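作業ノート 2020-08-30
件名:乾燥剤パックの再生条件、5月ロットとの比較

前回からの続き。Vinerlow側の保管庫に置いてあったシリカゲルのパックを再生し、吸湿量が新品に対してどこまで戻るかを見る。対象は5月に開封したロット(以下A)と、未開封のロット(以下B)。袋はどちらも不織布、内容物は青色指示薬入り。

手順は5月のときと同じ。袋ごと秤量し、乾燥器に入れ、取り出してデシケータ内で放冷、再秤量。乾燥器はPonceの小型のほうを使った。大型は別件で埋まっている。棚は上段のみ使用。下段は温度の戻りが遅く、扉を開けた直後の値が信用できない。

Aは20袋を入れ、4時間で恒量と判断した。判定は連続した2回の秤量差が天秤の最小表示以下になること。指示薬の色は判定に使っていない。袋越しでは中心部の色が見えず、5月のノートでもこの点で読み違えがある(乾燥済みと書いたあとに質量がまだ減っていた)。

乾燥前後の差は合計214 g。袋ごとのばらつきは保管庫内の位置で説明がつきそうで、扉側の列が大きく、奥の列が小さい。ただし列の記録は手書きラベル頼みで、ラベルの剥がれた袋は集計から外すべきだった。今回は外していない。次回までに除外版の表を作る。 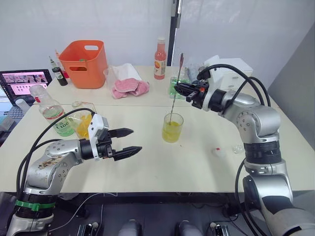 上の集計について、袋の風袋をBの空袋で代用しているのはまずいのでは、との指摘が入った。Aの不織布は一度吸湿しているので、布自体の水分も差に含まれるはずだという。Brirkusovで同じ測定をしたときは布だけを別に乾燥させて補正したとのこと。

指摘のとおり。布の分は小さいと見て無視していたが、根拠となる測定はない。Aから袋を抜いて中身を空け、布だけで乾燥前後を量る。これは再生後の袋では意味がないので、保管庫に残っている未処理のものを使う。補正値が出るまで、214 gは「袋込みの減量」と表記する。シリカゲルの脱水量とは書かないこと。

吸湿側の試験は塩化ナトリウム飽和溶液の容器で行う。溶液は作り直した。底に固体が残っていることを確認済み。前の溶液は固体がほぼなくなっており、飽和とみなせなかったため廃棄。湿度計はMonarの共用品で、校正票の期限を控えていない。要確認。

再生温度について。乾燥器の設定を上げれば時間は縮むが、不織布の溶着部が先に傷む。5月に設定を上げた袋は縁が硬くなり、持ち上げたときに粒が漏れた。中身を皿に空けて乾燥させれば布の制約はなくなる。その代わり詰め直しで粉が出る。粉が出た分の損失を量っていないので、どちらがよいかはまだ言えない。

残件
・布のみの乾燥減量
・ラベルなしの袋を除いた再集計
・湿度計の校正期限
・Bの初期質量(開封直後に量ること、開封後の放置時間も記録)
・乾燥器上段の温度分布、左右で差がないか

Bは布の補正が済むまで開けない。デシケータの蓋のグリスが足りず、すり合わせに筋が見えるので、Bを始める前に塗り直す。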